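Unit 4: Public buildings after the architect is gone

Read these notes before the seminar. They cover the same ground as the lecture but in a different order, and the section on supervision is longer than what I had time for in class.

## 1. What the unit is about

Large buildings take a long time. A design competition, a funding round, a planning inquiry and a construction contract can easily add up to 16 years, and people change jobs, retire or die in that time. This unit looks at what happens to a design when the person who drew it is no longer there to answer questions about it.

We use two cases. The first is the ferry hall at Plemomton, designed by Raquel Peixoto and finished by her office after her death. The second is the covered market at Plurkdale, where the architect left the project over a fee dispute and a different firm, Abreu, took over. The outcomes were different, and most of the difference comes down to paperwork.

## 2. Terms you need

**Design intent.** What the architect wanted the building to do and look like. Some of it is written down. A lot of it is in sketches, models and conversations.

**Architect of record.** The person or firm legally responsible for the drawings. This can change hands during a project. In the Plurkdale case it changed twice.

**Executive architect.** A firm, usually local, that turns the design into construction documents and deals with permits and contractors. On the Plemomton job this was Firneck.

**Substitution.** Replacing a specified product or material with another one. Contractors propose substitutions all the time, usually for cost or delivery reasons. Most are harmless.

**Novation.** Transfer of a contract from one party to another with everyone's consent. You don't need the legal detail for this course, but you should know the word when it turns up in the readings.

## 3. The Plemomton ferry hall

Peixoto won the competition with a low concrete roof folded along its length, like a sheet of paper that has been creased and opened again. Passengers enter on the land side at street level and walk up a ramp to the boats. There are no stairs on the main route. She was firm about that from the first sketch.

The competition drawings showed a clear span with no columns in the waiting area. Engineers said this was possible but expensive. The compromise was a row of 5 columns along the north wall, placed inside the thickness of the wall so that they are not noticed from the hall. Look at sheet A-16 in the reader and find them for yourselves.

When Peixoto died, the foundations were in and the roof formwork was being built. Her office had nearly 200 sheets of drawings complete. What it did not have was a finished interior. The ticket counters, the lighting and the shops were shown as outlines with notes like "to be developed."

The office made a rule that anything already drawn would be built as drawn, and anything undrawn would be kept as quiet as possible. You can see the result in the benches, which are plain blocks of the same concrete as the floor. Some critics found them dull. I think they were the right call, but you should form your own view before the seminar.

The shop units were the hardest part. The port authority needed the rent, and the tenants wanted lit signs and full-height glass. The office allowed the glass and moved the signs inside the units. Shelving, counters and stock were left to the tenants.

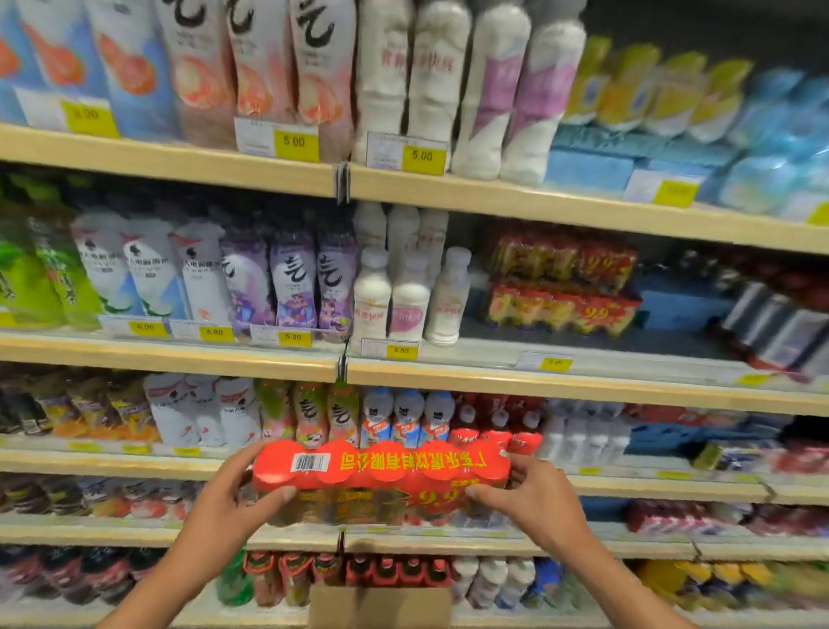
## 4. The Plurkdale market

Plurkdale is a simpler building: a rectangle under a steel and timber roof, with open sides that can be closed in winter. The original architect produced a good set of general drawings and very few details. When the fee dispute ended the contract, Abreu was brought in with the steel already ordered.

Abreu's first problem was the roof edge. The general drawings showed a thin line, with no indication of how water would get off the roof. The firm added a gutter, and the gutter made the edge three times as deep. If you compare the model with the finished building, this is the change people notice first.

The second problem was the floor. The brief asked for a surface that could be hosed down, and the drawings said only "stone." The contractor proposed tile as a substitution and Abreu accepted it within the week. The file has one letter on the subject and no sample record.

The third was daylight. The roof lights had been sized for a hall without side walls. Once the winter panels were added, the middle stalls needed electric light by 3 p.m. in the darker months. The stallholders complained and extra fittings were hung from the trusses in a second contract.

None of this makes it a bad building. It is busy, it stays dry, and the town uses it. Keep that in mind when you read the reviews, several of which were written before the market opened.

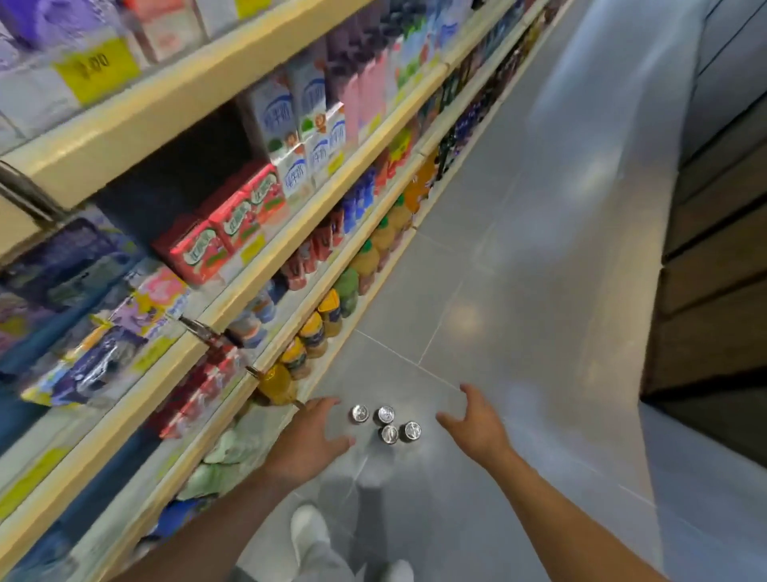 *Unit 4, retail aisle: drinks shelving and tiled floor.*

## 5. Supervision on site

Both cases turn on who visits the site and what they are allowed to decide. At Plemomton, the design office kept one person on site full time. Firneck ran the meetings, but no visible surface could be approved without that person's signature. This slowed the job down, and the contractor claimed for the delay.

At Plurkdale, Abreu visited every two weeks. Between visits the contractor's foreman made decisions and reported them afterward. By then the work was often covered up.

A few practical points from the site records:

- Sample panels were kept at Plemomton until handover. At Plurkdale they were thrown out when the site office moved.
- Questions from the contractor were numbered at both sites. Only Plemomton recorded who answered them.
- Neither project photographed services before ceilings were closed. Both had trouble with this later, mostly with drainage.

## 6. Who gets the credit

The plaque at Plemomton carries Peixoto's name alone. The office asked for this. Firneck is listed on the building permit and in the port authority's report, and nowhere on the building. At Plurkdale there is no plaque, and the original architect has asked that the market be left out of any list of her work.

We will spend the first half of the seminar on this question. Bring an example of another kind of work completed by someone else, such as a novel, a film or a piece of music, and be ready to say how the credit was handled.

## 7. Reading and assignment

Read the Plemomton drawings (sheets A-1 to A-16) and the correspondence file for Plurkdale. The correspondence is out of order in the scan. Sort it by letter number, since several letters have no date.

Write two pages on one decision made after the original architect was gone. Say who made it, what documents they had in front of them, and what else they could have done. Drawings are welcome and don't count toward the page limit. Hand it in on paper at the start of the April review session.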